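Beludville Basket League

The Beludville Basket League is an annual student robotics competition held at the technical college in Beludville. Teams program a robot arm to tidy small household objects into a woven basket, a task most entrants can do themselves but, according to their landlords, seldom do. It was founded by Anong Khamphan, a lecturer in control engineering, and is run each April by the college's robotics club.

History

The contest grew out of a second-year module in which students stacked wooden blocks. Khamphan considered the blocks too well behaved. Baskets were brought in as a replacement, and the module's pass rate fell to a level the department described as "instructive". The first open round drew entries from Zudanitz and Urkden, the latter arriving a day late with the wrong power supply.

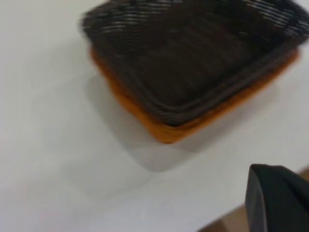 Reading time: 2 minutes

Format

Each team receives the same arm, the same basket and one afternoon of practice. The basket stands on a white tabletop and may be turned to any angle by the judges, who are thought to enjoy this. Points are awarded for objects placed inside and deducted for moving the basket. Pushing it off the table ends the run. The rulebook, which reached 3,278 words in the edition of November 11, 2018, devotes 838 of them to the meaning of "inside".

Records and trophy

The winners hold the Sitthichai Cup, a bread basket sprayed silver. Zudanitz has won it twice and returned it once. Urkden has yet to finish a final, though its team song is widely regarded as the best in the league.

See also

Block stacking
Beludville Technical College
Urkden power supply dispute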